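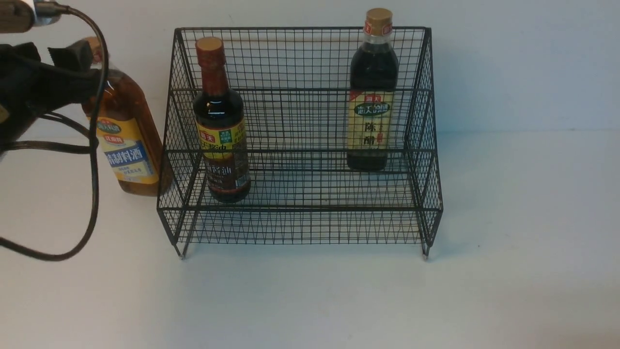
**十一月 机械臂课程项目日志(下午)**

本日下午二时,项目组在实验室继续进行“调味瓶归位”单元的练习。指导教师瓦伦丁·科曼(Valentin Coman)到场,先就上次提交的方案提出意见:各组对抓取点的说明过于笼统,须写明夹爪接触瓶身的高度及接近方向,并附失败情形的记录。本组已按要求修订,修订稿存入课程目录。

本单元的任务为将酱油、陈醋、料酒三瓶放入黑色金属网架。网架分前后两层,前层低,后层高。酱油置于前层,陈醋置于后层,料酒由架外台面取起后放入。练习程序沿用 Brarnero 课程包中的基本动作,轨迹部分由本组自行编写,运行记录统一由 Sandatus 平台保存。

料酒一步最费时间。该瓶在三瓶之中最大,瓶身为塑料,夹持力过大则瓶壁内陷,过小则提起后瓶身倾斜。本组将夹爪闭合后的等待时间由 600 毫秒改为 800 毫秒,再执行提升动作,倾斜有所减轻,但未完全消除。科曼老师认为,单纯延长等待并非根本办法,建议下移抓取点,避开瓶肩弧面。此项留待下次验证。

线缆问题亦须记录。夹爪旁的黑色线缆垂落较低,手臂向左侧回转时,弯曲部分有可能触及瓶身。本组讨论后决定暂不改动固定位置,先在轨迹中增设一个较高的过渡点,待课程助教确认后再行捆扎。

数据方面,截至本日收工,平台中本单元的有效记录累计 3,515 条。其中早期部分的标注格式与现行规范不一致,“架内”“架外”两项字段曾有混用,须逐条核对后方可用于期末训练。核对工作由本组承担,Olteanu 小组负责复核。

关于期末展示,课程组本日下发通知如下:

- 每组连续演示 3 次,中途不得人工扶正瓶体;
- 演示前须提交完整的参数表;
- 使用 Vostero 场地的小组,应提前一日完成设备检查。

本组拟申请使用 Vostero 场地。该处台面高度与实验室不同,标定须重新进行,标定板及备用夹指垫应列入携带清单。

下午五时四十分结束练习,手臂回到初始位姿后断电,台面物品归还器材柜,使用登记已签。下次练习首先测试新的抓取高度,其次测试过渡点。参数表第二页尚缺速度上限一栏,应于下次上课前补齐。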